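Category: Workshop Notebook / Energy and Waste

12/23/21

Compressed air survey, Blackburn building, second pass. The line was held at pressure overnight with all tools isolated. Loss over the test period was 49 units on the Vevgate meter, against 406 before the couplings were replaced. The remaining loss is attributed to 3 drain valves on the lower header, which have been tagged.
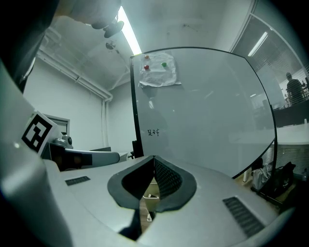
The dryer was then returned to service at the lower setpoint. No complaints were received from the finishing benches. It is proposed that the setpoint remain there until the January reading, when the figures will be sent to Lorodby for the annual carbon return.

Heat recovery from the compressor: the duct to the store room is fitted, but the damper sticks when half closed. A replacement is on order from Gredutero -- delivery date not confirmed. Until it arrives the damper is to be left fully open.
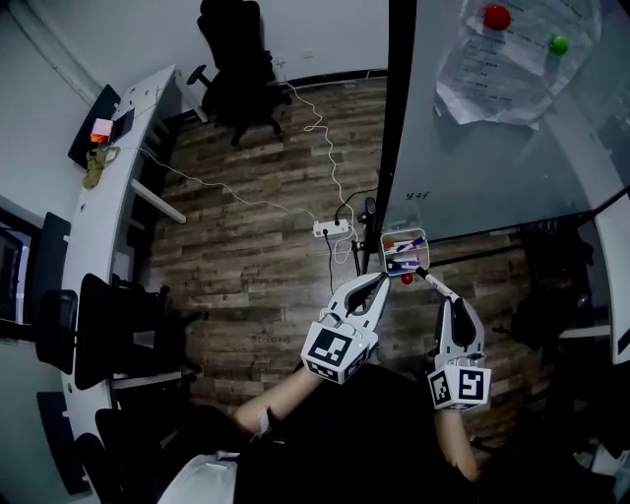 Nigel Clegg asks that the compressor hours be entered beside each meter reading, as the first pass cannot otherwise be compared with the second. Agreed. The hours for both passes will be copied from the panel log.

Outstanding: drain valves, damper, 2 missing tags on the upper header.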